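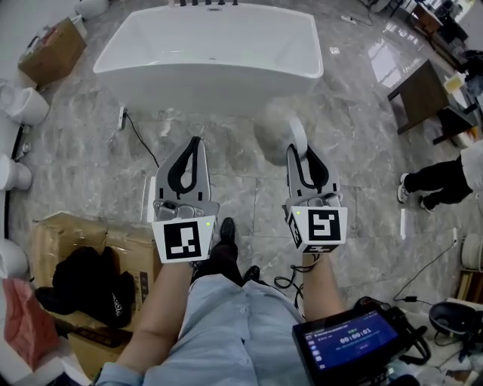 Bathroom Showroom and Pick-up: Frequently Asked Questions

Do I need an appointment to look at baths and toilets?
No. Walk in during opening hours. If you want to go through a full bathroom plan, book ahead with Esko Suominen and bring your measurements.

Can I sit in the display baths?
Yes, shoes off please. It's the best way to check the length and the slope of the back. Watch your step on the tile, as the gloss finish shows less grip than a matte one.

Are the taps included with a freestanding bath?
Not unless the ticket says so. Baths and tapware are priced separately. Most of our freestanding baths suit either a floor-mounted or a wall-mounted tap, and a few models are drilled for taps on the rim. Tell us which you have before you order -- an undrilled rim can't be drilled later without voiding the warranty.

Does black tapware mark easily?
Black finishes show dried water spots more than chrome does. Wipe them with a soft damp cloth and dry them. Don't use bleach, vinegar or cream cleansers.

What is the difference between the Saarela and Plernik baths?
The Saarela is the longer of the two and needs a gap of at least 50 mm from the wall on all sides. The Plernik is shorter and deeper, and can sit hard against a wall on one long side.

How do I know which toilet will fit?
Measure from the finished wall to the centre of the waste pipe. Measure from the tile, not the plasterboard. If you are replacing an old suite, a photo of the pipework helps us a lot.

Do toilets come with a seat?
Zelent suites do. Dakeck pans are sold without one, and the seat is listed as an extra on your quote.

Can I pick up my order myself?
Yes. Toilets and tapware will go in most cars. A freestanding bath needs a ute or trailer and two people to lift it. We'll help you load but we don't supply straps.

How much is delivery?
Delivery is $91 to the metro area, to the kerb or garage. Carrying a bath upstairs is quoted separately.

What if something is chipped or missing?
Open the cartons and check everything before your plumber arrives. Report damage within 8 days and keep the packaging. We can't replace an item for visible damage once it has been installed.

Do you sell display stock?
Yes, when a range is changed over. Display items are sold as they are and must be collected.

Page updated 12 July 2018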